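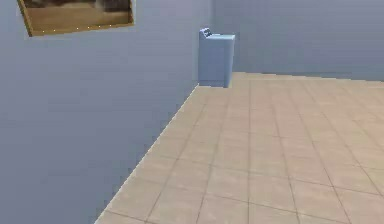 A corner of a Clemamon practice room. The blue one is a washer or a dryer.

Scene Tester (part-time, contract), Clemamon simulation kit
Wilcombe, hybrid. Reports to Khải Giáp. Applications close at the end of November.

Clemamon is a subscription kit for people who build household robots and would like those robots to make their mistakes somewhere cheap. We supply rendered rooms, the appliances that go in them, and a set of chores to be carried out on the appliances. The customer supplies the robot's software and, in most cases, the optimism.

The current release has 1,148 rooms in it. A great many of them are utility rooms, kitchens and the sort of hallway where somebody has left a chair. They were built by a small team over a long time, and they contain errors. Some of these are errors in the chore (a lid that opens into a wall). Some are errors of taste. Your job would be to find both kinds, write them down in a way that another adult can act on, and then go and find some more.

What you would do with your day

You open a room. You walk around it at standing height with the keyboard. You try the chore by hand, using the same controls a customer's robot would get, and you note what happened. Then you run the chore script and note what happened that time. If the two disagree, you have found something, and you get to fill in the form.

The form has 21 fields. We know. Ajith Shenoy designed it, he is proud of it, and he will be your second interviewer, so please form your opinions of it after you have been hired.

Typical findings from the last release, quoted from the log:

"Dryer door passes through laundry basket. Basket unconcerned."

"Floor tile texture fine up close, shimmers from the doorway. Made me feel seasick."

"Chore says to put the towel on the shelf. There is no shelf. There is a towel."

"Washer lid reports as open when closed. Also reports as open when open, so half marks."

You will notice that the good ones say what went wrong and where to stand to see it. We like the jokes, too, but they go in the comments field, which is number 19.

Most testers get through a batch of 90 rooms in a month at the hours given below. The first batch will take you longer and everyone expects that. There is no leaderboard. We had one once, and what it measured was how quickly people could click "Pass."

What the kit is like to work with

You should know this before you apply. The rooms are plain. They are meant to load fast on ordinary computers, and they look it: flat walls, soft light, a picture hung up high if the room's author was feeling generous. Knobs on a control panel may be a few dark smudges. If you are coming to us from the games business, you will want to fix the lighting. You will not be allowed to fix the lighting.

What matters to our customers is whether the machine is the right size, whether the lid swings the way a lid swings, and whether the floor in front of it is clear when the room sheet says it is clear. A robot company can live with a dull wall. It gets upset when its software has spent a week learning to reach for a handle that was set four inches too low.

The older rooms came to us when we took over the Wuyts appliance library, and they are a separate experience. There are 501 of them. Their units are not always our units. One of the stoves is the height of a bungalow, and we have kept it for morale. New testers start on the Clemamon originals and are moved to the Wuyts rooms once they have developed some resistance.

Who we are looking for

Somebody patient who is bothered by small things. You don't need a degree and you don't need to write code, although if you can read a simple script without leaving the desk, you'll have an easier time of it. We have hired a former home inspector, a piano tuner and two people who used to check crossword puzzles. All four were better at this than the engineers, and the engineers have mostly come to terms with it.

You will need:

Experience of doing your own laundry, dishes and general housework, recently enough to have views

Clear written English. Short sentences are welcome

A computer made in the last few years with a graphics card of its own. We can lend you one if yours isn't up to it

A tolerance for walking around rooms on a screen. Some people get queasy, and it's no reflection on them, but it does rule out the job

Nice to have, though we'd never hold it against you:

Any time spent repairing appliances

Some idea of how robot software gets trained, so that our meetings are only dull and not also baffling

A second language, for the chore instructions we sell overseas

We are not looking for a visionary. Our last two advertisements mentioned "passion" and the replies were exhausting.

Hours and pay

Twenty hours a week, split however you like between seven in the morning and eight in the evening. The one fixed point is the Monday call at 10:30 a.m., which lasts half an hour and has never once been moved, despite proposals. You're welcome in the Wilcombe office on any weekday and required there one day a month. The office is on the second floor above a tile showroom, and has good coffee and a poor elevator.

Pay is hourly, on a published scale, and we send the scale to every applicant along with the confirmation email. It doesn't move for people who negotiate well, so you can save your strength. Training time is paid at the full rate. So is time spent waiting for a build to finish, which may come to more than you'd think.

The contract runs for nine months and we hope to renew it. We've renewed most of them. We can't promise, as the budget for the next release depends partly on Plemodden, our biggest reseller, who will decide in the spring how many rooms they want and then in the summer how many they meant.

How we hire

Send us a page about yourself and leave off the photo. In the same email, answer the following in no more than 200 words: think of the washing machine you use most often, and tell us one thing a robot would get wrong about it. We read every answer. Last time the best one concerned a lid that has to be held down with the left elbow, and its author now works here.

If we like your answer, we'll send you a link to a single room with some faults planted in it. You have an hour. We won't tell you how many faults there are, and at least one applicant each round finds a fault we didn't plant, for which we are grateful in a tight-lipped sort of way.

After that come two conversations. The first is with Khải, who runs scene testing and will mostly want to hear how you went about the room. The second is with Ajith, who will show you the form. You'll hear back from us within two weeks of the second one, whichever way it went, from a person and with reasons.

If you need any of this done differently, such as a phone call instead of video, more time with the test room or larger text, say so in your first email and we'll set it up. No explanation needed.

Please put "Scene Tester" in the subject line. Applications with any other subject line go to a mailbox that belongs to sales, who will try to sell you a subscription.

Agencies: thank you, no.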